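Does a hand wash cycle really save my good cups, or am I kidding myself?

Posted in Kitchen & Dishes, 1 January 2024

Pak-hei Chow

My resolution is to stop ruining cups, so I'm asking early. Over the years I've built up a small family of colored cups. They're cheap, cheerful and mostly glazed ceramic, with a couple of plastic ones from when my nephew lived with us. After a long stretch in the dishwasher the insides have gone cloudy and the outsides look like they've been left in somebody's yard.

The dishwasher is a Van Beek, the kind with a "Delicate" button. I pressed that button faithfully from June on and can report that it takes longer and makes a different noise. The manual says to use less detergent with soft water and more with hard water, and doesn't say how you'd know which you have. My wife says to wash them by hand. I would like a second opinion from someone who doesn't live here.

So: is the cloudiness something I can get off, or is it damage? And do the tablets make it worse? I use Bivby tablets because they were on sale and I bought 1,120 of them. Please factor that into any advice to switch brands.

Trokodness
Member, 2,708 posts

Two different problems get called "cloudy" and you need to find out which one you've got before you do anything.

Take the worst cup. Put plain white vinegar in it, leave it for a quarter of an hour, then rub the inside with your finger. If the patch comes up clear, you have mineral scale from hard water. Good news, more or less. Do the rest of them the same way, rinse well, and start using rinse aid. Yes, the little compartment you've been ignoring. Check whether your machine takes softener salt too, as not all of them do.

If the vinegar does nothing, the surface is etched. Tiny bits of the glaze have been eaten away by heat and detergent and they aren't coming back. You can still drink out of the thing, assuming there are no cracks or flakes. It just won't shine.

As for the tablets, the trouble with any tablet is that you can't use less of it. With soft water, a full one is often too much, and that's how you get etching. Powder lets you put in a spoonful. Your water company will tell you the hardness if you call, or you can get test strips at the hardware store for a couple of dollars. I know this doesn't help with the 1,120. Do you have a church sale near you?

The Delicate button on most machines lowers the temperature and the spray pressure. It does nothing about the detergent. Also, stop packing the cups so that they touch. Half the wear on the outside is them rattling against each other for two hours.

And don't go at the plastic ones with a scouring pad. They scratch, the scratches hold coffee, and then you'll be back here with a new thread.

Oanh Mạc
Member, 1,353 posts

Your wife is right, but I'll give you some reasons so it feels like your idea.

I own one pink cup that I care about and a whole shelf of others that I don't. The shelf goes in the machine. The pink one gets warm water, a drop of dish soap and a soft sponge, and it's put away before anyone can use it for paint water again. 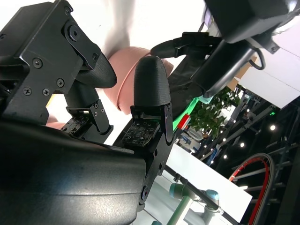

One pink cup, strictly hand wash.

Tea stains come off with baking soda made into a paste with a bit of water. Rub gently, rinse, done. Don't use it on anything with gold on the rim. I did that to a wedding present, and the couple who gave it to us have been over for dinner every year since and always ask for it.

I disagree with the post above about vinegar for a quarter of an hour. Five minutes is plenty for a first try. I also wouldn't run a cup of vinegar through the dishwasher every week, which is what my sister does after reading it someplace, and her door seal has gone gummy. Could be the vinegar, could be the age of the machine. It's a Fomow and it was old when she got it.

For drying, tip them a little on the rack so air gets under the rim. Flat on a towel and they smell like the towel.

Pak-hei Chow

Did the vinegar thing. Four cups came up clear, the blue one didn't, and the blue one was my wife's. Does anybody know if you can cut a Bivby tablet in half with a bread knife?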